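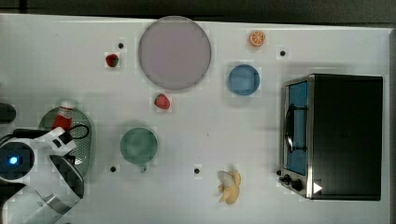 Slide 1: pink plate, two strawberries, white table.

OK, hi everybody, thanks for coming out to the Erkholm library on a weeknight! Tonight is portion sizes and snacking, and I promise I'm not going to yell at anyone about butter.

(Leave slide 1 up while people find seats. Water's on the side table.)

Start with the plate. I grew up eating off my grandmother's plates, and when I finally measured one against mine, hers was so much smaller (I mean, almost a saucer!). I filled mine to the rim every night anyway, the same way she filled hers. Ask the room: who fills the plate because the plate is there? Wait for hands. Somebody always laughs.

Then the fruit bit. A strawberry is 4 calories, give or take its size. I used to eat a granola bar at my desk in Roy every afternoon, 299 calories, and be hungry again before the bus came. Swap story goes here, keep it short, I ran way over in Cleltadby.

Slide 2, the snack drawer. Mine had 40 things in it when I cleaned it out in April. Forty! Read a few off the list, skip the cough drops.

If someone asks about salt: I don't have a slide for it, talk to your doctor if you've been given a number. If someone asks about dried fruit, yes, it counts, and yes, the handful should be smaller.

Slide 3 is the homework. Pick one meal this week, use a smaller plate, sit down for it, phone in the other room. Go back for seconds if you want them, just wait ten minutes first.

Handouts are by the door, pens too. Chairs need to be stacked by nine.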